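How a Picture Book Gets Its Page Turns

Ingeborg Wendt keeps her dummies in a plan chest. A dummy is a rough version of a picture book, folded and stapled to the final page count, and she makes several for every title before any finished artwork begins. The chest holds the dummies for Hillov, her book about a hill that moves a little closer to the village each night, and it took her 18 of them to arrive at a version the publisher would accept.

The text of Hillov runs to 400 words. In the first dummy it was nearly twice that. Most of the difference lies in sentences that told the reader where the hill was, and these went once the drawings were good enough to carry the information. The rest went for reasons of timing.

Timing in a picture book is governed by the page turn. A reader sees two facing pages at once, so anything placed on the right-hand page is known as soon as the left-hand page is opened. A surprise has to be put on the far side of a turn. Wendt marks each turn in her manuscripts with a short rule, and beside it she writes the question a listening child should have at that moment. If she can't write one, she moves the text break or cuts the spread.

"The adult's hand is already on the corner of the page," she says. "You have that second and a half. The sentence has to stop somewhere that makes the child want the hand to move."

Her method of testing is simple. She reads the dummy aloud at normal speed, with the paper in her hands, and marks every point at which she hesitates. Hesitation usually means that a line has too many stressed syllables, or that the eye has to travel from the text to the drawing and back before the sentence makes sense. She then gives the dummy to someone who hasn't seen it and listens to them read it cold. For Hillov that reader was Jianhua Meng, her editor at Clerero, a small children's list with 44 titles in print. 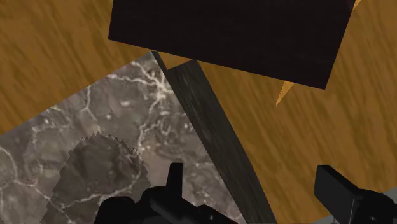

Meng came to picture books from technical translation and edits in the same manner. His notes on a manuscript are numbered, and each one gives a page, a line and a proposed action. There is a separate sheet for the drawings. On Hillov the sheet included a query about the church clock, which showed two different times on facing pages, and a longer query about scale. The hill grows through the book, but the houses had been drawn slightly smaller from spread to spread as well, which doubled the effect and made the last move look like a mistake. Wendt redrew the village from a single measured plan and traced the outlines on to each sheet.

He also asked for the refrain to be changed. In the earlier drafts the line "and in the morning it was nearer" closed every night in the story. Meng's view was that a refrain should be repeated exactly until the listener can say it, and then be withheld once. The published text uses it four times and leaves it out on the fifth night, when the spread carries no words at all. Children who have learned the line tend to supply it.

The wordless spread caused some difficulty in production. Picture books are generally planned so that the black plate, which carries the text, can be swapped for foreign editions while the colour plates stay the same. That means no lettering within the artwork and no text reversed out of a coloured background. Wendt had painted a shop sign in the fifth night scene, and it had to be replaced with a painted loaf. The gutter was a further constraint. Several millimetres on either side of the fold are lost when the book is bound, and a face or a door placed there will disappear. The crest of the hill had been drawn across the centre of the spread. It was moved to the left, and the path was lengthened to fill the space.

Paper was chosen late. The first proofs were on a coated stock, which gave strong colour but a surface glare under a bedside lamp. The second set was uncoated and a little heavier. It took the greens down by a visible amount, so the files were adjusted and proofed again. Wendt preferred the duller version. Meng preferred it too, though his notes record only that the sheet was easier to turn.

Song, the book that followed, began in May with a different problem. It is meant for younger children, between two and four, and was planned as a board book. Board books have far fewer spreads, and the thickness of each leaf makes the turn slower and less exact. A small child will often turn two leaves together, or begin at the back. Wendt's answer was a text in which each spread holds a complete verse, so that the order matters less. Only the first and last are fixed.

Verse brought its own checks. A line that scans in one accent may not scan in another, and words such as "fire" and "hour" can be read with one syllable or two. Meng keeps a list of these and avoids them in stressed positions. He also strikes out any rhyme that forces an unnatural word order, on the grounds that a child of three is still learning where the verb goes. Of the verses in the first draft of Song, 6 survived without alteration.

The two work mostly by post. Wendt lives outside Stenditside and sends her roughs flat, between boards, with a covering note that seldom exceeds a line. Meng returns them with the numbered sheets attached. Neither likes to discuss a layout by telephone, where it is too easy to agree to something without turning the pages.

Song is at colour proof and will be published in the spring. The dummies for the next book are in the second drawer, and there are three so far. Wendt says the ending is on the wrong side of the page.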